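Practicing the Simple Interrupted Stitch at Home
By Thodoris Nikolaidis

I started the veterinary course in Nollia in 2000, and in my first year I was the slowest in the group with the needle. My fingers did not understand what my eyes were seeing. What helped me was the kitchen table, 40 minutes every evening, with the same stitch again and again. Now I teach the practical hours in Mumbridge, and every May the students ask me how they can continue during the summer. I have written my answer down so that I don't need to repeat it in the corridor.

The page is for students who have already seen the stitch done in class. It is for practice material only. Please do not try it on your dog, and also not on your brother.

What you need

A needle driver, a tissue forceps with small teeth, and a pair of scissors which you keep only for thread. They can be old. Mine came from a box at Papadakis, the supply shop behind the bus station, where they sell instruments with scratches for a low price. Check that the jaws of the driver close fully. Hold a needle in them and try to turn it with your finger. If it moves, choose another driver.

For thread, take black silk or black nylon. The color is important for a beginner, because on pale material you must be able to find your knots and judge them from a distance.
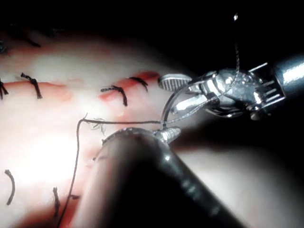

Expired thread is good enough and clinics often give it away if you ask politely. Take a middle thickness. Very fine thread is nice to look at, but it breaks when you pull too strongly, and in the beginning everybody pulls too strongly.

For the surface you have several choices. A silicone pad is clean and lasts for months. The skin of a banana is cheap and punishes you quickly when you tear. Pork belly with the skin on, or a chicken leg, gives a more honest feeling under the needle. Put meat on a tray with a damp cloth below it, so it does not slide, and throw it away after the session. Wash the table with soap and hot water, then the instruments, then your hands.

Making the cut

Make one straight cut, as long as your finger. Use a new blade and go through in a single pull. When you saw back and forth the edges become uneven, and then you are practicing how to repair bad edges, a lesson for later. The cut should go deep enough so that the edges open a little by themselves. If they stay closed like a scratch, you will not see where your needle comes out.

With silicone pads, bend the pad slightly over a rolled towel. The cut opens and you can look inside.

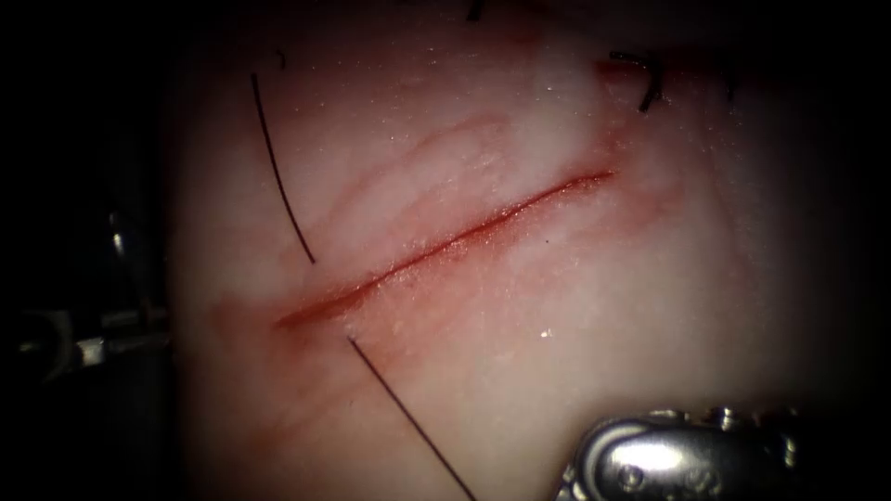
Placing the stitch

1. Hold the needle in the tip of the jaws, a little behind its middle. Not at the very point, and not deep in the jaws.

2. Lift the edge of the cut with the forceps. Lift, do not squeeze. Teeth marks on the edge mean that you squeezed.

3. Enter straight down. The needle must stand at a right angle to the surface. Most of my students enter too flat, and then the edges roll inward.

4. Turn your wrist and let the curve of the needle do the work. Come out in the middle of the cut, take the needle again, and enter the other edge at the same depth.

5. Pull the thread until a short tail is left. For a first pass I leave the tail as long as my thumb.

6. Wrap the long end 2 times over the driver, take the tail, and lay the knot flat. Then wrap one time in the opposite direction, and one more time back.

7. Move the knot to one side of the cut. All the knots should sit on the same side. Cut the ends, but not too short.

How to arrange the work in front of you

I prefer that students do not put the cut exactly parallel to the edge of the table. Your arms come from below and from the sides, and the wrist is more free when the line is turned a little. Try a diagonal, like in the last picture, where the straight red line goes from the lower left up toward the right and the instruments reach in from below. In the same picture you can see the left driver holding the curved needle by its tail end. For the normal push through the edge I want you to hold it nearer to the middle, as in step 1, or it will bend. Left-handed students can turn the whole thing the other way. 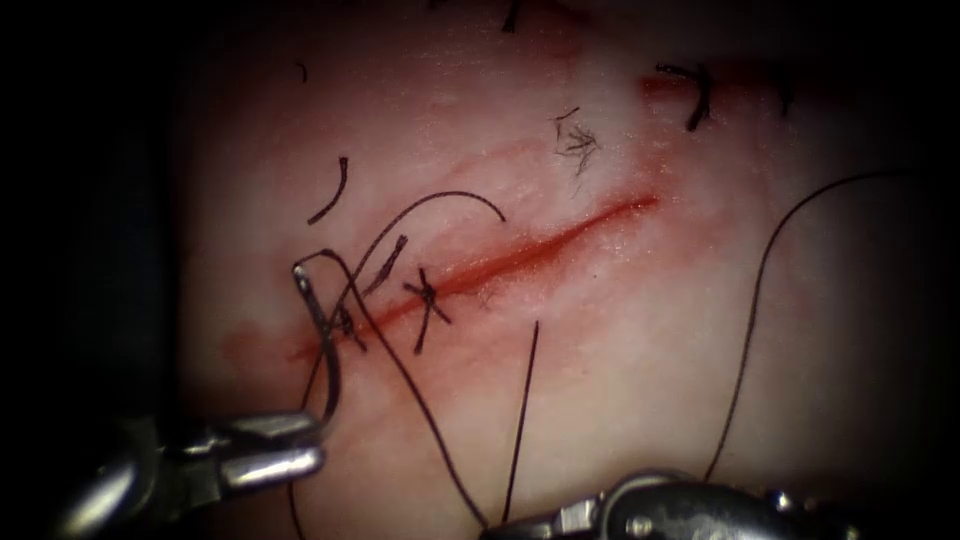

Light is the next thing to think about, and it is the part where people save money wrongly. One strong lamp from the front, a little above your head, is better than a ceiling lamp behind you. Set it so that the middle of the work is the brightest place. When the surface is moist, as on the pale pad with the red cut, you may get reflections, so move the lamp a little to the side until they don't disturb you. Keep a piece of gauze near your weaker hand and press, never rub.

Common mistakes

The edges overlap. You took more material on one side than on the other. Take the stitch out and do it again, measuring with the eye before you enter.

The knot slides open. Both your wraps went in the same direction. Say the directions aloud when you tie, even if your family laughs.

The skin is wrinkled between the stitches. You pulled too hard. The edges should touch, and this is enough.

The thread gets shorter very quickly. You are leaving long tails. Use the driver to tie and keep the tail short.

How much to practice

My teacher in Nesis asked for 200 knots before she would look at even one of them. I am softer. I ask for one full line of stitches each evening, with the last one kept until the next day if the pad is silicone, so that you can compare. When your hands become tired, stop. Remove old stitches by cutting close to the surface on one side and pulling from the other, and put every used needle in a hard box with a lid before you stand up from the table.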